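I gave up on my sourdough starter in March, and by the end of the month I had a new one, so take everything I say about quitting with a grain of salt.

The old one was named Pomdale. My sister named it after the street we grew up on, and it lived in the back of my fridge behind the mustard for years. I fed it when I remembered. Sometimes I remembered every week and sometimes I looked in there and found a gray puddle floating on top, poured it off, fed what was left, and it came back like nothing had happened. I got cocky about that. Everybody who has kept a starter for a while gets cocky about it.

Then we went away for a stretch in winter and came home to pink streaks. If you bake, you just winced. If you don't, pink (or orange) means something is growing in there that you don't want in your toast, and you throw it out, all of it, jar included if you're a nervous person. I am a nervous person. Out went Pomdale, in a tied-up grocery bag, and I stood at the trash can feeling much sadder than a grown woman should over flour and water.

For a few weeks I bought bread like a normal human. Soler, the bakery over by the post office, does a really good seeded loaf, and I told myself that I'd never have to scrape dried dough off a faucet handle again. I had my counter back! I had my Saturday mornings back too, if I'm counting things I wasn't using for anything else. I mostly slept in.

But I missed it. I missed the smell, the yeasty, apple-ish one you get a few hours after feeding. I missed having something to check on. My kids are at the age where they would rather not be checked on, thank you, and the cat has never cared for it.

So one evening I texted my old neighbor Nestor Layug, who moved across town two years ago and who taught me to bake in the first place. I asked if he still had any of his. He wrote back "come get it before 8" and nothing else. I drove over and came home with a jam jar of his starter between my knees (don't do that, use a cup holder) and a bag of rye flour he insisted I needed. We stood in his kitchen for an hour first. He's switched to doing everything by feel, no scale, which makes me itch. He says I used to bake like I was filing taxes.

He's right, I did. When I started out I had a notebook. I weighed the water, I took the temperature of the water, I wrote down the temperature of the kitchen. I had a loaf every week that was exactly as good as the loaf the week before, which was pretty good, and I was bored out of my mind. I think that's how the feeding got so sloppy, if I'm looking for somewhere to put the blame.

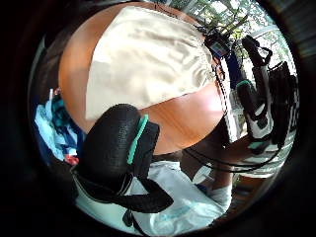 Anyway, the new rules. I'm calling them rules but I've broken most of them once already.

The first is that I bake when I want bread. I used to bake on schedule and then have two loaves going stale and a freezer full of heels that I was definitely going to make into crumbs. I never made crumbs. I found a bag of heels in there the other day so old that the label had rubbed off, and it went to the compost with a little apology.

The second is a smaller starter. I was keeping a huge jar going before, and every feeding meant dumping a cup of discard or making crackers out of it, and there are only so many crackers a family will eat before they start hiding from you. Now I keep about 20 grams in the fridge, which looks like a smear in the bottom of the jar. The night before I bake, I feed it up to what I need. In the morning it's all bubbly and domed and I use nearly every bit and put the scrapings back. No discard, no crackers. Why did I not do this for years? I had read about it! I just thought it sounded stingy.

The third rule is that I can use the scale for flour and salt and nothing else. This was a compromise between me and Nestor, who thinks I'm cheating. The water goes in until it feels right. My first loaf this way felt right and was absolutely not right, it spread out in the oven like a cow pat, and we ate it anyway with a lot of butter. The second was better. The third I'd have been happy to give to somebody, and I did, to the woman next door who takes in our packages, and she brought the plate back with lemons on it. Best trade I've made all year.

People always ask about the recipe so okay, loosely: 305 grams of bread flour, a scoop of Nestor's rye (a heaping one, I don't know, a scoop), a big spoonful of lively starter, salt, and water till it's shaggy and a little stickier than you'd like. It makes one smallish loaf. I mix it after dinner, fold it over on itself a few times while I'm cleaning up and watching TV, and let it sit out overnight if the kitchen's cool. If the kitchen's warm I put it in the fridge at bedtime. Shape it in the morning, give it a bit of time to puff, then into a hot Dutch oven with the lid on. Take the lid off after a while. Bake it until it's darker than you think it should be.

That last part took me forever to learn. I pulled pale loaves for a solid year because I was afraid of burning them, and they were always kind of gummy in the middle, and I'd blame the flour or the weather. My oven runs cool is all it was. I finally bought a cheap oven thermometer and felt silly. If your bread is gummy, go check your oven before you do anything else, and then let the loaf cool all the way before you cut it. I know. I can't wait either. My husband has been caught standing over a loaf with the knife in his hand ten minutes out of the oven, and I've been the one who handed him the knife.

The flour question, since it came up in the comments last time: I've been using Vidal bread flour for the white part and I like it fine. I've also made this with whatever was on sale and it came out okay. The dough drinks a different amount of water every time you switch, so go slow when you pour. I wouldn't spend a fortune. One of you wrote me a very long and very kind email about milling your own and I read the whole thing twice and I'm not going to do it, but I loved hearing about it.

Oh, and the name! The kids voted on a name for the new starter and it's Starno. It was supposed to be Stanley, then there was an argument, then somebody wrote it on the jar in marker with a typo, and that was that. I offered to fix it and got yelled at from two different rooms.

Starno has been here a few weeks now and is doing great, very lively, popped the lid clean off one warm afternoon and left a ring on the fridge shelf that I still haven't gotten to. I've also dried some on parchment and crumbled it into an envelope in the pantry as a backup, which I should have done with Pomdale and will regret forever. It's easy. Smear it thin, leave it out until it snaps, done. If you have an old starter that you love, please go do this tonight, I mean it.

Next up I want to try his mother's soft rolls, the sweet ones, with starter in place of the yeast. Nestor says it'll take 14 hours and I'll complain the entire time. I've already bought the butter.

Contact | Copyright, all rights reserved | Back to top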